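Switching to paper for a year

I stopped keeping recipes on my phone last November. The reason was dull. The app I used, Mugo, changed its layout and put the ingredient list on one screen and the steps on another, and I got tired of swiping back and forth with flour on my hands. I had 200 recipes in there, give or take the ones I had saved twice.

I considered moving to a different app and tried one for a week. Then I bought a pack of index cards and started copying things out by hand, which took most of the winter.

Copying is slow and it made me choose. I had seven versions of lentil soup. I kept one, the one Chepkoech Ndung'u gave me when we both lived in Minmont, and it fits on a single side. Bread took three cards. Nothing else got more than two.

The rule I settled on was that a recipe had to have been cooked at least once in this house. That got rid of nearly all the desserts. It also got rid of a duck recipe that I had been planning to make since before we moved.

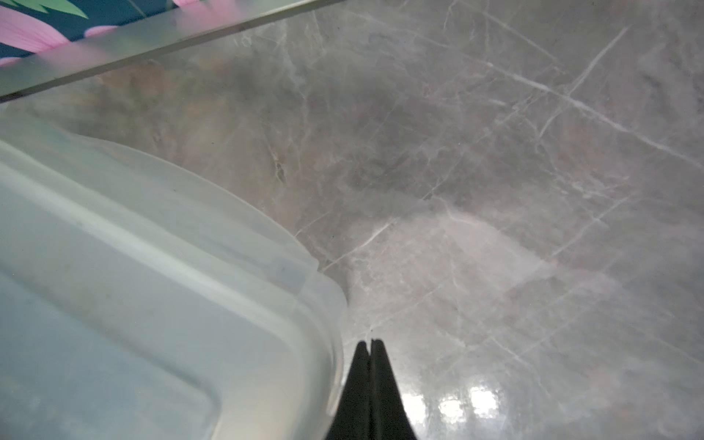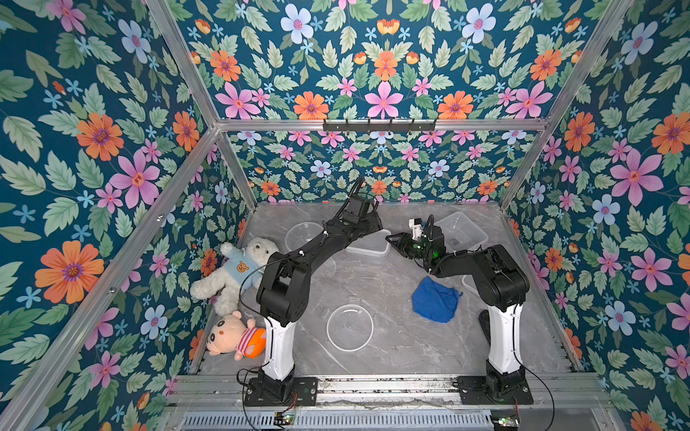 Filed under: Home, Paper

My handwriting was the main problem. It slants and it gets smaller toward the end of a line. For the first few weeks I wrote in cursive and could not read my own amounts at the stove. Now I print, and I put quantities in a column on the left with the ingredient next to it. Steps go on the back. If there is an oven temperature, it goes in the top right corner so I can find it before I do anything else.

I use a plain ballpoint. A fountain pen looked better but smeared the first time a card met a damp thumb. Pencil held up fine against water and faded against everything else.

Sorting took more thought than I expected. I tried alphabetical order, and that put the pancakes next to the pea soup. I tried sorting by season, and too many cards belonged to all four. Erick Laizer keeps his by how long a dish takes, and I copied that. There is a section for under half an hour, one for under an hour, and one for weekends. On a weeknight I only look in the first one.

What I miss is searching. If I have half a cabbage left, I have to remember which cards use cabbage. I started an index on a sheet of paper, by vegetable, and got as far as leeks. I may finish it – there are only a dozen or so vegetables we buy regularly.

I deleted the Mugo account in the spring, after checking that I had the pickle recipe. The card for that one already needs rewriting. The vinegar amount has a ring over it from a jar, and I think it says three cups.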